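Ponda Automation sets out service program for Monddale tray cell

June
By Ponda Media Office

Print this page
E-mail this page

MONDDALE – Ponda has released the set-up and service program for its tray handling cell at the Monddale plant, where a two-finger gripper places cups into square trays before they are sent on to packing.

The program applies to one cell, known on site as Gilchrist. It covers the alignment of the arm, the care of the gripper fingers and the checks required before the cell is returned to production. Operators will complete a short inspection at the start of each shift, and a full service will be carried out after every 900 hours of running time.

Each change to the arm's position is first tested in simulation. The rendered view from above the work surface is used to review the spacing of the fingers and the position of the cup in the tray.
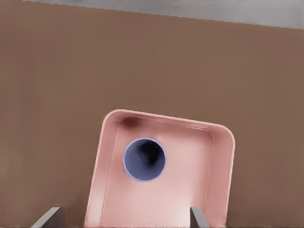

Simulated view of the Gilchrist cell, with a blue-lavender cup in a pink tray and the tips of the gripper fingers at the bottom.

Under the new program, the fingers will be removed, cleaned and refitted at each full service. Worn fingers will be replaced as a pair. The arm must then complete 40 placements at reduced speed before normal operation resumes.

The cell had logged 686 hours when the program was adopted. Its first full service will be done on a Saturday, when the line is not scheduled to run.

Spare fingers and fasteners will be held at Ponda's Trivwood depot. The service manual, which runs to 44 pages, has been issued to maintenance staff at both locations.

Media enquiries may be directed to the Ponda Media Office, Monddale.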